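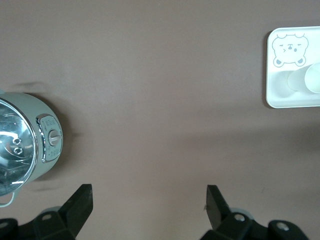
A mint-green electric cooking pot with a glass lid.

Small cookers to be allowed in Stesuvness student rooms

January 2020

Students living in the Faris and Lozano residence halls in Stesuvness will be able to keep a small electric cooking pot in their rooms from the start of the new term, the housing office has announced.

The change ends a ban on all cooking appliances other than kettles. Until now, residents who were found with a hot plate, rice cooker or electric pot had it taken away until the end of the year and were charged a $60 fine. The fine will stay in place for hot plates, toasters, deep fryers and anything with an open heating element.

Under the new rules each room may have one electric pot. It must have a lid, a fixed base and an automatic shutoff, and it has to be plugged straight into the wall. Extension cords and power strips are still not allowed for cooking. Pots may not be used on beds, carpets or windowsills, and they have to be unplugged when the room is empty.

Residents must register the pot at the front desk of their hall before using it. Registration is free. The desk will check the cord and plug and put a sticker on the base. Pots without a sticker will be treated as banned items during room inspections, which will go on as before.

The two halls have shared kitchens on every floor, but students have complained for several years that they are too small for the number of people using them. The complaints grew in September, when the kitchens on the upper floors of Lozano were closed for repairs to the exhaust fans and residents were sent downstairs to cook. Those kitchens have since reopened.

A petition asking for the change was handed to the housing office later in the fall. It said that many residents only wanted to make soup, noodles or oatmeal and were waiting up to 2 hours for a free burner on weeknights. It also pointed out that the dining hall closes early on weekends.

In its notice, the housing office said the wiring in both buildings had been checked and could carry the extra load. It said it would look at the rule again before the summer and could withdraw it if there was a rise in fire alarms. Students who set off an alarm through careless cooking will lose the right to keep a pot for the rest of the year.

The rule does not cover Mitari House, where the wiring is older. Electrical work there has been budgeted at $4,000 and is due to be done over the summer break. Residents of Mitari House may go on using the shared kitchens in Faris with their own key cards.

The housing office also reminded students that food left in rooms must be kept in closed containers, and that dirty pots may not be washed in bathroom sinks. Extra dish racks will be put in the floor kitchens.

Registration opens on the first day of term. The full list of permitted and banned appliances is available at the front desk of each hall.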